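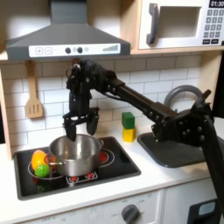
Play kitchen, cooktop side, with the steel pot on the right burner and toy food on the left.

Gelley Play Kitchen Set: README

Maintained by Dzifa Aryee
Last revised 2022-01-30

What this is

Gelley is a collection of short clips and stills of a toy kitchen and the small things kept in it. The activity is simple table-scale cooking play: food goes into a pot, comes out of a pot, moves from one burner to another, or ends up in the sink. Each clip has a one-line written label. There are 112 clips in this release.

The set was put together in Rimville as a follow-up to Keogh, which used a flat tray and no furniture. Labels from Keogh do not carry over. The word "left" in Keogh meant left of the tray. In Gelley it means left as you face the kitchen.

The kitchen

The kitchen is a white toy unit with a counter, a sink basin, a backsplash and a range hood. The cooktop is a glossy black rectangle with thin white circles for the burners. One burner glows red. Two red knobs sit on a small panel at the front edge of the cooktop. The knobs are never used in a task, and no label mentions them.

The cooktop shows reflections. People writing labels sometimes took a reflection for a second item, so check any older label that gives two of something.

The objects

pot - shiny, straight-sided, two small side handles. Always called "pot" in the labels, never "pan" or "saucepan".

yellow fruit - the orange-yellow oblong piece. Early labelers split between lemon and mango, so we settled on a name that takes no side.

green ball - bright green with a textured surface. Same story, with lime and sprout as the two camps.

red piece - the small red-orange item. It is often partly hidden by the pot. Label it only if you can see enough of it to be sure.

blocks - wooden cubes, one green and one yellow. They usually stand on the counter between the cooktop and the sink, green on top. The block names always include the word "block", to keep the green block apart from the green ball.

Folder layout

clips/ holds the video files, numbered from 001.
stills/ holds one picture per clip.
labels.csv has one row per clip: clip number, label, labeler initials, notes.
splits/ has two text files, train and test. The first 90 clips are in train and the rest are in test.

Label rules

Use present tense and start with the verb: "put the green ball in the pot".
Name the object, then the place it goes.
If the object is dropped partway, write the label for what was being tried and put "dropped" in the notes column.
Do not describe anything that stays put during the clip.
Keep it under 15 words.

Known problems

5 clips have no label. Their rows are there, with the label column left blank.

The stacked blocks get knocked over in a few clips. The notes column says so where we caught it, but we did not go back through the August batch.

Some of the clips are dim on the sink side - mostly the ones shot late in the day.

Related

Indari uses the same object names and can be merged with this set. Renumber the clips first, as both start at 001.

Corrections to labels are welcome. Send Dzifa the clip number, the old label and the new one.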